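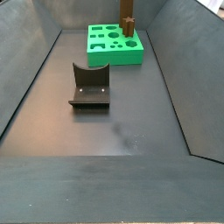
Unit 4: What changes for people when a bin station is automated

Reading before class: the Cloria case, first half. Bring your notes on job descriptions from last time.

Background

Cloria is a packing site with 63 people on the floor. Before the change, small parts were sorted by hand from open bins. The Derar line now does most of the picking and placing, and people do the setup, the checks and the odd parts. In the practice bin there is a green foam block with shaped recesses, two brown pieces standing at its back corner, and a black holder on the gray floor. A star-shaped piece is a fair test for a placing task, as it has to be turned to the right angle before it will fit a matching hole.

What the workers reported

Less reaching and bending. More standing and watching a screen, which several found more tiring than they expected.

Stops became the main event of a shift. On one February shift the line logged 1043 picks and 12 stops, and the shift report dealt almost entirely with the stops.

Pay grades stayed the same for the first year even though the tasks had changed. This was the largest source of complaints - larger than fear of job loss.

Terms to know

Exception handling: the work left over when the machine can't finish a task.

Deskilling: loss of a skill through lack of use. Compare the Naidu plant, where hand sorting is still practiced once a week.

For discussion

Who should decide when a stopped line restarts, the operator or the shift lead?

Should clearing a stop count as skilled work? Use the Cloria job description in your answer.

Written response: one page, due at the start of the next class. The Gukix case comes after that.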